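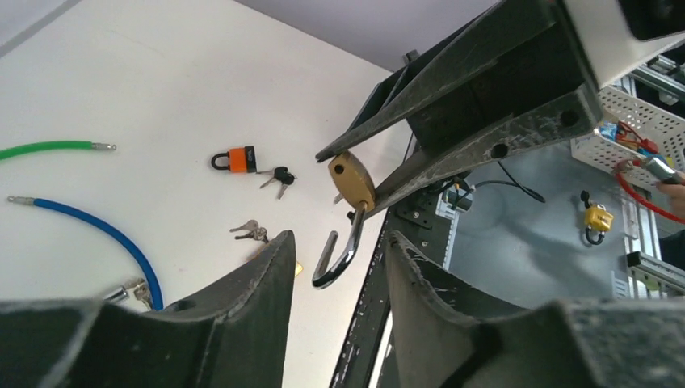
By L. Mujić, Arkinum Working Papers

Papers > Household Studies > Rustbridge Storage Survey > Section 4

4. Locks and shared storage

Figure 4. A brass padlock with its shackle open.

Residents of the Rustbridge blocks keep bicycles, tools, and winter clothes in basement lockers. The building owner supplies the locker and the tenant supplies the lock. We asked 50 tenants what kind of lock they used, where they bought it, and who else had a key. Of these, 47 used a keyed padlock of the general type in Figure 4. The others used combination locks.

Most tenants bought the cheapest lock at the Plarkumport hardware market and had never replaced it. Several had inherited a lock with the locker and did not know how many keys were in use. Spare keys were usually left with a neighbor on the same floor, less often with family in another part of town. Tenants who shared a locker tended to share one key as well, hung inside a kitchen cabinet or by the door.

Worry about theft was low. Tenants spoke more about damp, about lockers too narrow for a stroller, and about losing the key in July and finding out when the first cold evening came. Cutting a lock off required a form from the building office, and the wait was the most common complaint in this part of the interview.

We did not test any locks, and answers about spare keys could not be checked. Section 5 turns to the laundry rooms.

Comments (2)

basement_b: Our office wanted the form plus proof of rent. I ended up borrowing a coat.

tilly47: Did you ask whether people label their keys? We have a drawer full and no idea what any of them open.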